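Home | Trips | Workshops | Odds and ends | About

Chiba lab visit – the day the arm wouldn't let go

3 comments | Share

Typing this on the train with a dying laptop so forgive the mess. Got to the Bresside building just after 9 in the morning, signed in, shoes off, slippers on (too small, always).

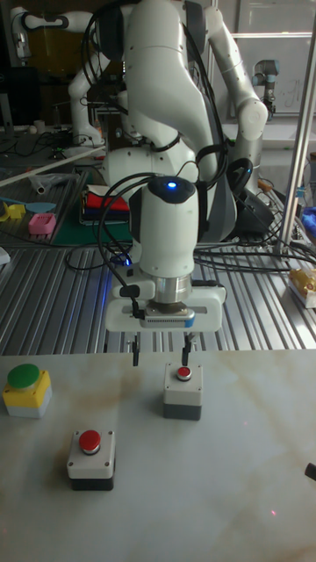

Kohei Ikeda met us at the lift and took us straight up, no slideshow, bless him. The group is working on button pressing. Sounds dull. Isn't. Arm comes down, finger goes on the button, finger comes off, next one. The idea is that a machine in a plant should be able to work a control box made for people, without anybody rewiring the box.

They'd done 209 presses the week before with no drama. So of course we turn up.

Press 77 of the morning run. Finger goes down on a button and just – stays there. Kept leaning. Not fast, not loud, which was the creepy part. You could hear the box creak a bit on the tabletop. Mayu Ebihara was on the stop and had it killed before I'd worked out anything was wrong. Arm froze where it was. Everyone very calm except the visitors.

Cause, as far as they could tell us over tea: the force reading had gone stale. The controller was still getting a number, same number over and over, and the number said "not touching yet". So it kept going looking for the button it was allready squashing. Tetsuya Higuchi pulled up the log and there were 546 identical readings in a row. He scrolled through them quite slowly. Nobody said much.

What bothered me more was the backstop. There's meant to be a second limit, on motor current, that trips when the arm pushes too hard. Somebody had loosened it a while back for a heavier tool (the Pitetti one, I think, my notes are a scrawl) and it never got set back. So two layers of protection and neither was doing its job. The person with her hand on the stop was the third.

Kimie Ishida asked the question I should of asked, whether a repeated reading ought to count as a fault by itself. Kohei said yes, and that it would by the afternoon. It was too. They ran it again after lunch with the sensor feed cut on purpose and the arm quit almost at once. Did that one twice for us.

Other bits from my notes:
– Limits now get written on a sheet at every tool change, two signatures
– Slower approach speed for the last bit of travel
– Visitors stand further back. Fair enough
– Lunch was curry, very good

Wanted to ask about the Bukden trial and ran out of time. Chiyo Wada has promised to email me the write-up, will post if she's happy for it to go public. We could learn from how openly they talked about it, our own shop would've had us out the door and the blinds down.

My stop. More when I find a charger.

Back to top | Contact | © Odds and ends, all rights reserved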